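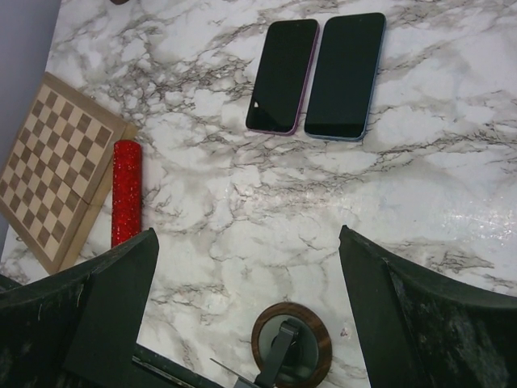
Wrist camera view over the marble-patterned table, with two phones, the stand and the chessboard.

Hi Saodah,

October update on the gripper comparison, as promised. We've now got 41 runs with the Nunov fingers and 11 with the Sowah pair, so the numbers are still pretty lopsided and I wouldn't read too much into them yet. I'll even them up before we pick a favourite!

The job is the same for both: pick up a phone, set it on the stand, let go, back off. I had hoped glare would be a small problem and it's a big one. The tabletop is glossy, a switched-off phone is a black mirror, and the wrist camera sees plenty of both. I've locked the exposure for now (Lernia's default auto setting kept hunting) and that helps a bit.

Fingers first, then. The Nunov ones are stiff and a bit scuffed by now, but they close square. 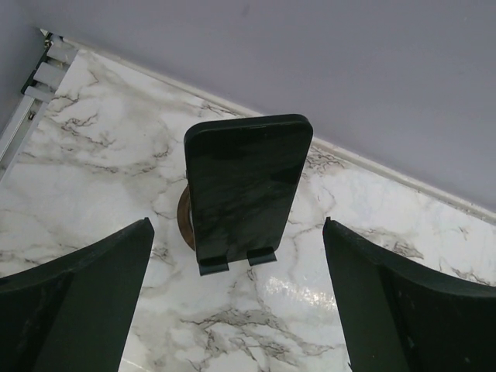 Letting go is the fussier half of the job. If the fingers open unevenly the phone gets a nudge on the way out – we had that 4 times with the Sowah pair and I think it's my calibration, so please don't hold it against them.

Money-wise, we've spent $3379, mostly on the Ellska controller and its cables. Still to come are the rest of the Sowah runs and a go with a matte cover on the table, if you're happy for me to buy one. Could you let me know by Monday?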